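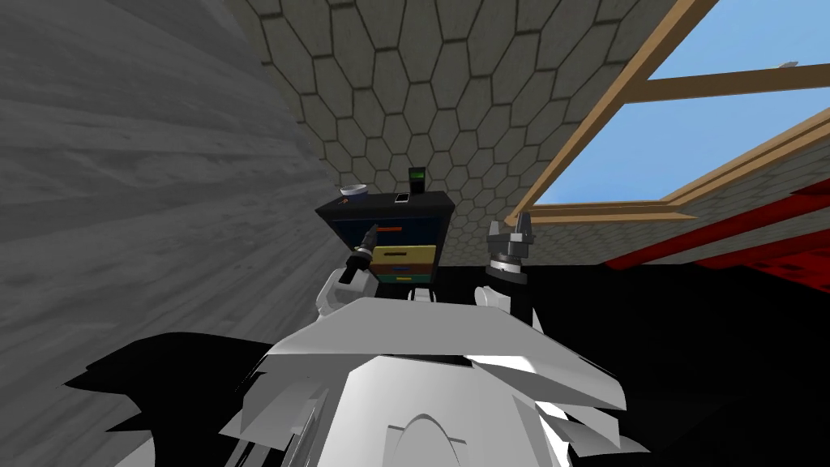
4. Setting up the drawer task

Category: Guides > Simulation > Two-arm tasks
8 min read

By this point you should have the simulator running and the two-armed robot loaded (that was section 3). Now comes my favorite part, the drawer task! It's the one we used for most of the results in the Hurkier write-up, and it's the one I'd start with if you want to check that your setup matches ours before you go off and change things.

The short version of the method: we teach the policy from a small set of demonstrations, then let it practice in rooms where the colors and surface patterns keep changing. The cabinet itself keeps its shape. Everything you'd use to recognize it by color gets shuffled, so the policy has to find the drawer by where the edges and handles are. We call the shuffling part Rernden, and you'll see that name all over the config files.

4.1 Before you start

You need the Granström scene pack unpacked in your scenes folder. If you only have the older pack from May, the cabinet loads fine but the handles have no contact shapes, and the fingers will slide straight through them. I lost an entire afternoon to that one.

CAUTION: Don't mix scene packs in one folder. The loader takes whichever file it finds first and won't warn you.

4.2 Loading the scene

1. Open the task file and set the task name to drawer_two_arm. Leave the seed at 14 for your first run so you get the same room I'm using in this guide.

2. Start the viewer with the head view turned on. You'll be looking down over the robot's white shell with an arm coming up on each side and the black cabinet between them. If you're seeing the robot from outside, you're on the room view. Press V to switch.

3. Check the cabinet colors. With my seed the drawer in the middle is yellow and the one below it is teal-blue, with a thin orange bar up near the top of the blue opening. Different colors mean the seed didn't get picked up (look for a stray space in the config, it's almost always that).

4. Check the things on top. I have a shallow white bowl on the left end, a phone lying flat toward the middle, and a small black device with a green screen standing a little behind it. They're clutter! The policy isn't asked to touch them, but a bump counts against the run, so they do need to be there.

5. Let the physics settle before you touch anything. The status line says READY when it's done.

Note: the walls and floor are part of the shuffle too. Hexagon tiles in one room, something else in the next. Don't spend time trying to make them look nice, I tried and the scores didn't move.

4.3 Placing the grippers

This is where I'd slow down a bit. The starting pose matters more than anything else in the config, and small mistakes here look like a bad policy later on.

1. Bring the left gripper to the front of the cabinet. You want the fingertips up by the top part, just under the edge. In the head view it will cover part of the drawers, and that's fine.

2. Bring the right gripper up beside the cabinet on the right, fingers open and pointing up. In our runs this arm waits there until the left one has started its pull, then comes in to steady the cabinet.

3. Turn on the contact display and make sure nothing lights up yet. From the head view it's really hard to judge whether a fingertip is touching or only lined up with something behind it, so trust the numbers over your eyes.

4. Save the pose as start_pose. Every episode will begin from it, with a little random offset added.

CAUTION: If the contact display lights up on the right gripper before the run starts, back it off and save again. A run that starts in contact will usually push the cabinet, and the whole batch is then useless for comparing.

4.4 Running the check

1. Load the policy checkpoint called base and run the evaluation script with shuffling off. Then run it again with shuffling on. Don't change anything else between the two.

2. Open the results page and look at the success line. A run counts as a success when the drawer is open past the mark and nothing on top has fallen.

3. Compare with ours. With shuffling on at test time, the policy trained the plain way got 59 percent, and the one trained with Rernden got 85 percent. If you're a few points off, I wouldn't worry. If you're way under on both, go back to 4.3 and redo your start pose.

Note: we also tried adding more demonstrations to the plain version to see if it would catch up. It got better, though it never reached the shuffled one in our tests. I'd still like someone to try that with a lot more data than we had (please write to me if you do!).

4.5 Odds and ends

The drawer opens and then slides shut again: your friction value is too low. Use the one in the Granström pack.

The left arm reaches, stops short, and waits forever: usually the camera height. The policy is picky about it, and the default in the Adusden viewer is different from the one we trained with. Copy the height from the task file.

The black floor looks like a hole: mine did that as well. It's a dark floor with no light on it, and the collision works normally. You can turn the lamp up if it bugs you, the policy doesn't seem to mind.

Section 5 has the recording tools, for when you want to add demonstrations of your own.

Last updated February 21, 2020
14 comments · 85 shares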